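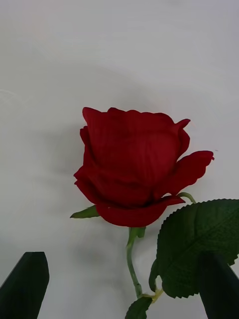
Fake Flowers: Your Questions, Answered With Some Patience

2 comments 192 shares

Are they real?
No. Every stem we sell at the Hustcombe shop is artificial. People lean in to smell them anyway, and we have stopped intervening.

Do the roses look convincing?
From across a room, yes. From six inches you'll find creases in the petals and a cut edge or two. If your guests inspect your centerpiece from six inches, the conversation may need work.

How do I stop an arrangement from looking like a waiting room?
Lay everything out flat before any of it goes near a vase. Blooms together, greenery wherever it lands. Red roses next to pale blue hydrangea sounds like a bad tie, but spread them on a white table and you can see how much leaf you'll want between the two. Usually more than you think.

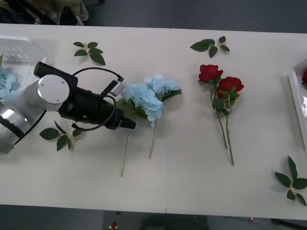 Can I cut the stems?
Yes, with wire cutters. Your good kitchen scissors will never forgive you. Cut less than you want to - they don't grow back, and we can't exchange the short ones.

How do I clean them?
A hair dryer on cool, or a soft paintbrush if you have an evening to lose. Please don't use the dishwasher. We had two emails about this in April, both from Titgate.

Do they fade?
In a sunny window, eventually. The reds go first. Turn the vase now and then, or decide you like pink.

Who do I ask about wedding orders?
Ha-rang Heo handles anything over 600 stems, including delivery to Crichton. Smaller orders can be picked up at the counter until 5 p.m.

Do you take back the Asow vases?
Unused, with the sticker on.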